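Projektbericht: Was gehört in den Gemeinschaftskühlschrank?

Studienprojekt Haushalt und Versorgung, Abschlussbericht der Gruppe 7
Verfasst von Flor Huamán und Keir Hepburn
Betreuung: Ruth Rivadeneyra

1. Ausgangslage

Im Wohnheim Stondon teilen sich die Bewohnerinnen und Bewohner eines Flurs eine Küche und einen Kühlschrank. Der Flurrat hatte uns gebeten, ein Ordnungssystem zu entwickeln, mit dem weniger Lebensmittel verderben. Vorgeschlagen war das Verfahren Bomeo, das an einer anderen Hochschule bereits eingesetzt wird und im Kern aus einer Lagerliste, festen Zonen und einem wöchentlichen Kontrolltermin besteht.

Wir haben den Auftrag angenommen, waren aber von Anfang an nicht überzeugt. In der Broschüre zu Bomeo steht, dass sich die Abfälle »spürbar« verringern. Wie das gemessen wurde, steht dort nicht. Eine Anfrage dazu blieb ohne Antwort. Wir wollten deshalb zuerst klären, welche Lebensmittel überhaupt gekühlt werden müssen, und erst danach über Zonen reden.

2. Vorgehen

Die Erhebung lief über den ganzen März. Jeden Donnerstag gegen 19 Uhr wurde der Kühlschrank ausgeräumt, der Inhalt auf dem Tisch daneben abgestellt, notiert und wieder eingeräumt. Jairo Zapata führte die Liste, Mercedes Quintero wog, was weggeworfen werden musste. Verwendet wurde eine einfache Küchenwaage, die in Schritten von einem Gramm anzeigt. Angebrochene Packungen haben wir mit Verpackung gewogen, was die Werte etwas nach oben zieht. Flüssigkeiten wurden nur gezählt und nicht gewogen.

Eine Kontrollgruppe gab es nicht. Der Flur darüber hatte zugesagt und dann in der zweiten Woche abgesagt. Alles, was wir unten zur Wirkung schreiben, steht unter diesem Vorbehalt.

3. Was gekühlt werden muss und was nicht

Der häufigste Streitpunkt waren Flaschen. In der Lagerliste von Bomeo stehen »Getränke und Flüssigkeiten« pauschal in der Tür. Das halten wir für wenig durchdacht. Speiseöl braucht keinen Kühlschrank, manche Sorten werden darin trüb und flocken aus. Selbst aufgegossener Tee dagegen sollte kalt stehen und bald getrunken werden. Ungeöffneter Eistee aus dem Handel hält sich in der Regel bei Zimmertemperatur.

In einer unbeschrifteten Flasche ist das alles schwer auseinanderzuhalten. Bei der bernsteinbraunen Flüssigkeit mit dem grünen Schraubverschluss kann man vom Tisch aus an Tee ebenso denken wie an Speiseöl, und je nachdem gehört sie an einen anderen Platz. Eine Zone »Flaschen« hilft da nicht weiter. 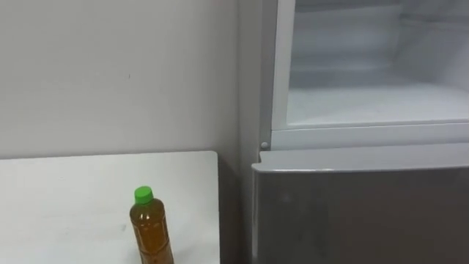
4. Ergebnisse

4.1 Gewicht der Abfälle

Über den gesamten Zeitraum wurden 1.844 Gramm Lebensmittel weggeworfen. Der größte Teil davon entfiel auf gekochte Reste in Dosen ohne Datum, dann folgten Salat und Kräuter. Ob das viel ist, können wir nicht sagen. Für die Zeit vor dem Projekt liegen keine Zahlen vor, und die Schätzungen, die uns der Flurrat nannte, gingen so weit auseinander, dass wir sie nicht verwenden.

In der letzten Woche fiel weniger Abfall an als in der ersten. Der Flurrat hat das im Aushang bereits als Erfolg des Systems bezeichnet. Wir teilen diese Deutung nicht. In der letzten Woche waren mehrere Personen verreist, und wer weiß, dass am Donnerstag gewogen wird, räumt am Mittwoch vielleicht selbst aus.

4.2 Beschriftung

Wir hatten Etiketten der Firma Cluvent und einen Stift an die Küchentür gehängt. Neun Personen gaben in der Abschlussbefragung an, die Etiketten »regelmäßig« zu benutzen. Nach unserer Liste trifft das höchstens auf die erste Hälfte des Monats zu. Auf kalten, feuchten Dosen hielten die Etiketten schlecht, und der Stift war nach zwei Wochen weg und wurde erst nach einer weiteren Woche ersetzt.

4.3 Zonen

Die festen Zonen wurden nach unserem Eindruck kaum beachtet. Beim Ausräumen fanden wir Käse im Gemüsefach und Gemüse in der Tür. Zwei Personen sagten im Gespräch, sie hätten den Plan nie gelesen.

5. Einordnung

Yupanqui, der digitale Lagerplaner, den Bomeo als Ergänzung empfiehlt, wurde von uns nur kurz getestet. Die Eingabe dauerte länger als das Einräumen. Wir haben den Test nach dem zweiten Termin beendet und werten ihn nicht aus.

Von den Bestandteilen des Verfahrens erscheint uns der feste Termin noch am ehesten brauchbar. Dafür braucht man allerdings weder eine Lagerliste noch ein Produkt mit Namen. Für die Beschriftung schlagen wir Kreppband vor, auf dem Inhalt und Datum stehen. Wem etwas gehört, ist für die Haltbarkeit zweitrangig, auch wenn darüber auf dem Flur am längsten diskutiert wurde.

6. Offene Punkte

Die Temperatur im Kühlschrank wurde nicht gemessen, weil das bestellte Thermometer erst nach Ende der Erhebung eintraf. Wie lange die Tür beim Ausräumen offen stand, haben wir ebenfalls nicht festgehalten. Beides müsste bei einer Wiederholung von Beginn an mitlaufen, am besten über ein ganzes Semester und mit einem zweiten Flur zum Vergleich.

Die Listen der einzelnen Termine liegen bei Jairo Zapata und können dort eingesehen werden.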